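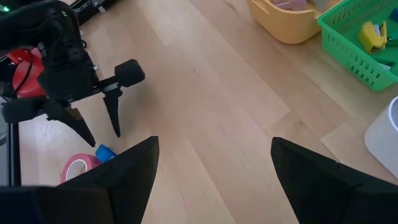
# 住まいの材料と手入れ　第四回「床」

配布日　2019年5月20日
サンポート(Sanport)生活技術講座　教室用プリント

前回の壁紙の回で「次は床をやります」と言ったところ、教室の空気が目に見えて沈みました。壁紙には柄がありますが、床は床です。とはいえ、住まいのなかで人がいちばん長く体重を預けている面ですし、引っ越しのときにいちばん揉める面でもあります。少し我慢してお付き合いください。

今回あつかうのは、淡い木目の板張り風の床、いわゆるラミネート床が中心です。ベージュから薄茶のあいだの、どこの部屋にあっても文句の出ない色のものを思い浮かべてください。文句が出ない代わりに、褒める人もまずいません。

## 1. 「木の床」という言葉の広さ

不動産の広告に「フローリング」とあれば、次のどれかだと思ってよいでしょう。

- **無垢材**　板が端から端まで同じ木でできているもの。高い。反る。持ち主はたいてい反ることまで含めて自慢する。
- **複合フローリング**　合板などの基材に、薄い木の板を貼ったもの。上の面だけは本当に木。
- **ラミネート床**　木質繊維を固めた基材に、木目を印刷した紙と透明の保護層を重ねたもの。見えている木目は印刷物である。
- **塩ビ系の床**　樹脂に木目を印刷したもの。水に強い。これも世間では平気で「木の床」と呼ばれる。

四番目を木の床と呼ぶのはどうかという質問が毎年出ます。どうかとは思いますが、呼ばれているものは仕方がありません。契約書に書かれている材料名のほうを読んでください。

## 2. 見分け方

しゃがんでください。立ったまま床を見分けられると主張する人は多いのですが、春の講座で試してもらったかぎりでは、正答率はコイン投げとよい勝負でした。

**木目の繰り返しを探す。** 印刷の木目には版があるので、離れた場所にそっくり同じ節や年輪の曲線が現れることがあります。一度見つけてしまうと、以後その部屋でくつろぐのは難しくなります。版の種類が多い製品では、狭い部屋だとまったく見つからない場合もあります。

**継ぎ目を見る。** 板と板のあいだに細い溝があるか、面がぴったり平らか。溝つきのものは板らしく見えますが、パンくずの貯蔵庫にもなります。

**断面を見る。** いちばん確実です。敷居の脇、配管の穴のまわり、収納の奥など、施工した人が「ここは見ないだろう」と思った場所に断面が出ています。木の繊維が縦に通っていれば無垢、茶色いボード状なら繊維板です。断面を見るために床を剥がすのはやめてください。四月の回のあと、実際に問い合わせがありました。

**音を聞く。** かかとで軽く踏むと、ラミネート床はやや高い、乾いた音がすることがあります。下地の影響も大きいので、参考程度に。

## 3. 張る向き

板の向きは、部屋の長手方向にそろえるのが無難とされています。窓からの光と平行にすると継ぎ目が目立ちにくく、直角にすると継ぎ目の影が出ます。

長手方向と光の向きが食いちがう部屋はどうするか。好みで決めます。教科書はこの箇所になると急に口数が減ります。

斜め張りは見た目に動きが出ますが、壁ぎわで板を斜めに切るため材料の無駄が増えます。見積もりの段階で、直線張りより余分をみておくこと。なお、斜めに見えている床が本当に斜め張りかどうかは、立っている位置によっても変わります。壁と見比べてから判断してください。部屋の隅に立って「斜め張りですね」と言い、三歩動いてから黙った受講者が過去にいました。

## 4. 演習：材料の拾い出し

架空の数字で頭を使うより、この教室の隣の小部屋を使います。床の面積は19平方メートル。直線張りで、切り落とし分を10パーセントみるとします。

1. 必要な材料の面積　19 × 1.10 = 20.9平方メートル
2. 一箱あたりの面積で割る(箱の側面に印字されています)
3. 端数は切り上げる

三番目を切り捨てた人は、最後の一列を残して店に走ることになります。その店では同じ品番が売り切れていて、次の入荷は製造ロットが違い、色がほんのわずかに違います。「ほんのわずか」は、張り終わった日から毎朝見えます。

予備の板は捨てずに取っておくこと。置き場所は平らで乾いたところ。立てかけておくと、必要になる頃には弓になっています。

### 壁ぎわの隙間

浮き床工法のラミネート床は、接着せずに板どうしをかみ合わせて、下地の上に載せてあるだけです。湿度によって伸び縮みするので、壁とのあいだに逃げの隙間を取ります。幅は製品の説明書に従ってください。この教室で使うベゴヴィッチ(Begović)の練習用パネルでは10ミリです。

隙間を取らずにきれいに張った床は、しばらくのあいだ、とてもきれいです。梅雨になると部屋の中央が盛り上がり、家具が少しずつ傾きはじめます。隙間は幅木が隠してくれますから、几帳面さはそちらで発揮してください。

## 5. 手入れ

### 日々のこと

乾いたモップか、床用ブラシをつけた掃除機で十分です。回転ブラシは止められるなら止めます。砂粒は見つけしだい取ってください。保護層は硬いのですが、砂はもっと硬いことがあります。

拭くときは、固く絞った布。どのくらい固くかというと、もう絞れないと思ってからもう一度です。拭いたあとの床が、数分たっても濡れて光っているようなら水が多すぎます。継ぎ目から入った水は基材の繊維板をふくらませ、ふくらんだ縁は乾いても元に戻りません。

### やってはいけないこと

- スチームモップ(製品が明確に許可している場合を除く)
- ワックス。ラミネート床には染みこむ先がなく、表面でまだらに固まる
- 研磨剤入りのクリーナー、金属たわし
- サンドペーパー。印刷を削ると、その下に木はない

最後の項目について補足します。無垢の床は削り直せる、という記事を読んで、自宅のラミネート床に電動サンダーをかける方がいらっしゃいます。最初の数十秒で茶色い面が出てきますが、それが新しい木肌だという解釈には無理があります。第2節に戻って、しゃがむところからやり直してください。

### 洗剤について

教室ではウォレデオ(Wolledeo)の中性クリーナーを薄めて使います。講師が気に入っているのは匂いがほとんどしない点で、ほかに深い意味はありません。手持ちの中性洗剤でも構いませんが、必ず目立たない場所で試すこと。希釈は容器の表示どおりに。「濃いほうが落ちる」と考えた人の床は、曇って、靴下にくっつきます。

## 6. 傷と汚れ、あきらめの目安

| 状態 | 対処 | 期待してよい結果 |
|---|---|---|
| 靴底の黒い筋 | 消しゴムで軽くこする | だいたい消える |
| 油性ペン | 無水エタノールを布に少量、試してから | 早ければ消える |
| 浅いひっかき傷 | 同系色の補修クレヨン | 立って見れば分からない |
| 物を落とした欠け | 補修用の充填材 | 場所を知っている人には分かる |
| 継ぎ目のふくらみ | 板の交換 | 予備があればよかった |
| 部屋の中央の盛り上がり | 壁ぎわの隙間を確認 | 第4節を読み直すことになる |

補修クレヨンは、床より少し明るい色と少し暗い色を混ぜて使うと馴染みます。淡い床では、暗すぎる色で埋めた傷のほうが、埋めていない傷よりよく目立ちます。グルキア(Grukia)の補修セットを貸し出しますが、淡色の棒だけがいつも先に短くなります。使った分は貸出票に書いてください。

## 7. 重いものと脚のついたもの

点で重さがかかると床はへこみます。棚でも机でもスタンドの類でも、脚の下には当て物をしてください。フェルトは滑りがよく、ゴムは滑りにくい。動かす家具にはフェルト、動いてほしくないものにはゴム、と覚えておけば困りません。ただし濃い色のゴムは、長く置くと淡い床に色が移ることがあります。色移りは汚れというより反応なので、こすっても落ちません。

キャスターは、硬い床用と表示された軟らかい車輪に替えます。敷物を敷くという手もあります。敷物の下だけ日焼けせず、数年後にめくるとそこに昔の床の色が四角く残っていますが、めくらなければよいという意見も根強くあります。

浮き床の場合、あまりに重いものを対角の隅に置くと、板の伸び縮みが押さえられてしまいます。作り付けの収納を床の上から固定するのも同様です。収納が先、床が後。

## 8. 宿題

自宅か職場の床について、A4用紙一枚にまとめてください。内容は次のとおり。

- 材料の推定と、そう判断した根拠(「業者がそう言った」は根拠欄に書いてもよいが、もう一つ挙げること)
- 板の向きと、窓の位置の関係が分かる簡単な平面図
- 目についた傷をひとつ選び、第6節の表に沿った対処の案
- 壁ぎわの隙間が確認できた場所。見えなければ「見えない」と書く

配点は全体で100点、平面図に20点を割り当てます。図はうまくなくて構いませんが、北がどちらかは書いてください。前期は北のない図がそろって提出され、採点する側は推理小説の気分を味わいました。

床の写真を添える場合は、窓を背にして撮ると反射が減ります。木目の繰り返しを見つけた人は、その二か所に印をつけて提出すると加点します。

次回は天井です。首の弱い方は座布団を持参してください。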